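October 7, 2021

Slept badly, then missed the early bus, so I walked in past the canal with wet shoes and a cheese roll. Joyce was already at it when I got there, headphones on, and she'd done more before nine than I managed all morning. I don't know how she does it. Lenni says it's because she doesn't talk. Fair enough!

We're on the dishes this week. Pick one up, carry it over to the big square, put it down, start again. Sounds like nothing, but my wrists were grumbling by lunch and I had to bin 30 of mine because I kept going too fast at the end and dropping the thing the last little bit. Vilho says the model will learn my bad habits along with my good ones, which made me feel like somebody's terrible uncle.

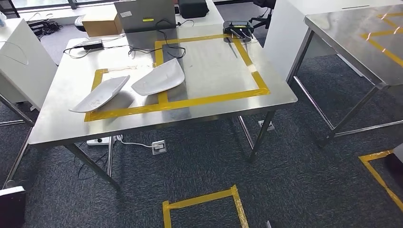 My own total came to 81 good ones, and Vilho wants 204 from each of us before we move on to cups, so I'm not exactly flying. The slow part is the resetting. He'd like the dishes to start somewhere different every time, and I've got lazy and keep plonking them in the same spot. Today I made myself be messier - one lying slantwise with its end poking out over the tape at the front, the other tipped up with its point already across into the big square. Lenni reckoned that one was cheating. Vilho looked at it for ages and said keep it, the more awkward the better.

Reijo rang at four about the Dratano visit and it's been put back again, so no need to find a clean shirt. Soup for tea, then half an hour on the phone to Mum, who still thinks I work in catering. Must buy plasters and ask Joyce what she listens to.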